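Prondero arm simulator, home licence
Reviewed 8/8/25

I paid 70 for a year of this, being too mean to buy a real arm and too clumsy to be trusted with one. The ring-sorting lesson is the best of the lot - turntable, bin, gripper, off you go.
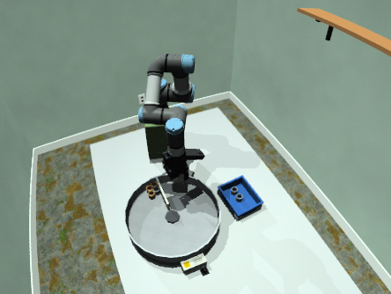
Setting up took me an evening, most of it spent hunting for the save button. The manual is 897 pages long and mentions it once. Still, I've dropped plenty of rings and broken nothing. Four stars.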